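Portion Size and Bowl Size in the Vekbridge Dining Hall
Course project report, 9/7/19

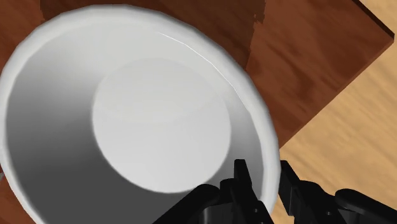
Our group wanted to know if people serve themselves more cereal when the bowl is bigger. We had read that they do, but most of what we read was about ice cream or soup, and we wanted to try it with a breakfast food that students at Vekbridge eat every day.

Method

We ran the test at breakfast on 6 mornings. On three of them the cereal counter had the regular bowls, and on the other three it had the large ones from the Hunt Street kitchen. The cereal, milk and spoons stayed the same. We did not watch people pour. We weighed the cereal bins before opening and again after closing, and the card reader at the door gave us the number of people who came in. Over the whole test that number was 902.

Results

On the large bowl mornings, more cereal left the bins per person. The gap was 6 grams. We also weighed the cereal scraped into the waste tub, and there was more of it on those mornings too, so part of the extra was not eaten.

Problems

The card reader counts everyone, including people who only came for coffee. One large bowl morning fell on the first day of exams in Brimavton Hall, and the dining hall was quieter than usual. The Seniritz scale we borrowed shuts off after 30 seconds, and we had to weigh two of the bins twice.

What we would change

We would put a tally sheet at the cereal counter and use only that number. We would also switch bowls every other day. Our three large bowl mornings were in a row, and the menu changed that week in September.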